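How many demos per cable type before a bimanual policy generalizes?

Asked by Skye Pringle
Tags: imitation learning, bimanual, deformable objects

I'm trying to reproduce the cable sorting result from the Geddes paper on our own two-arm setup. The task is to pick one cable out of a pile, pass it from one gripper to the other, and lay it down separately. They report that a policy trained on 2000 demos over 7 cable types does as well on unseen cables as on the training ones. I have 60 demos of each type so far, which is a lot less than they used.

My policy does the first grasp fine on anything. The handover fails on most cables it hasn't been trained on. The receiving gripper closes early, or it closes next to the cable. Is this only a matter of collecting more data, or did they do something in the method section that I'm not reading properly? I train with the Sivis codebase, default settings, wrist views plus the overhead one.

2 answers

Answer 1 (accepted)

More data will help but I don't think it's the main thing. Look at the appendix on resets. In Geddes the pile is remade before every demo, and the operator is told to start from whichever cable is on top, whatever type it is. If you collected your 60 one type at a time, with the same pile layout each time, the policy has learned where the handover happens in space and is going there regardless of what it is holding. Closing next to the cable fits with that.

We had the same failure in January. What changed it for us:

Mix the types within a session. Don't do a block of one kind and then a block of the next.

Vary the handover point. Our operators always met in the middle because it is comfortable. We asked them to move it left, right, higher and lower, and success on unseen cables went from poor to usable with the same number of demos.

Keep some recordings where the first try at the handover misses and the operator recovers. We had been deleting those.

Check your action chunk length too. The Sivis default was too long for us at the handover. The receiving arm was committed to closing before the wrist view had a chance to matter. We cut it to a quarter and retrained from scratch.

I would also run a test with the overhead view masked out. If the handover gets better, the policy was leaning on it for position. Ours did get better, by a small amount.

Our handover position during collection, arms over the pile:

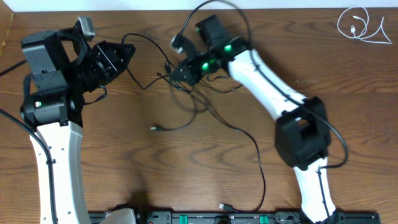
Murdo Ritchie: I'd be careful with the masking test. We tried it on the Arner arms and the handover improved, but the first grasp got worse, so the total came out the same. Report the two stages separately or you won't see it.

Fair point. We do log them separately, I should have said so. Our first grasp dropped a little as well.

Answer 2

Just use Drosier, it has a handover primitive built in and you don't need to learn that part.

Comment from Skye Pringle: Thanks, but I need it learned end to end or it isn't a comparison with the paper.

Update from Skye Pringle, May 24, 2025: I recollected 4 of the types with mixed piles and a moving handover point. Same number of demos per type as before. Unseen cables are clearly better, thin ones most of all. The stiff ones still spring out of the receiving gripper. I haven't touched the chunk length yet.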